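Spent the whole afternoon clearing the dining table, which in our house is where groceries go to retire. I do this every December and every December I'm surprised by what's there.

First problem was the snacks. My aunt arrives with bags of them, bless her, and they never make it as far as the pantry because people sit down and start eating (me, I'm people).

Second problem, the tablecloth. I love that cloth to bits, all the little red and green patterns and the blue stripes, and it says HANDMADE over and over in case you forget. I bought it at the Ninstead market for 40 dollars and I'd do it again!

So the new rule is one jar for seeds, one bowl for fruit, and drinks go in the fridge standing up — cans roll, and I have chased enough of them under the cabinet this year.

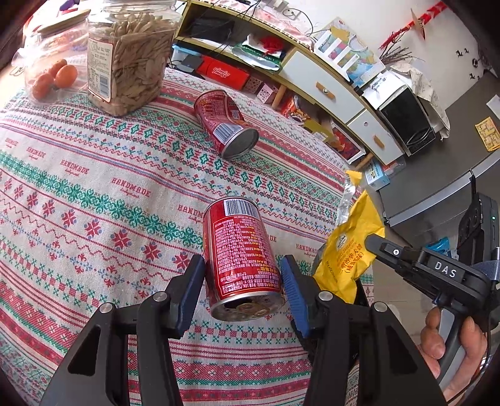
What do you do with sunflower seeds once the jar's been opened? Keep the lid on tight and put it somewhere cool and dark, and they'll stay nice and crunchy for a good while longer than they would in an open bowl.

Oranges I'm leaving out, because a cold orange is a sad thing and they go quickly here anyway. The cabinet top can wait until tomorrow. I've put the kettle on and I'm having a sit down.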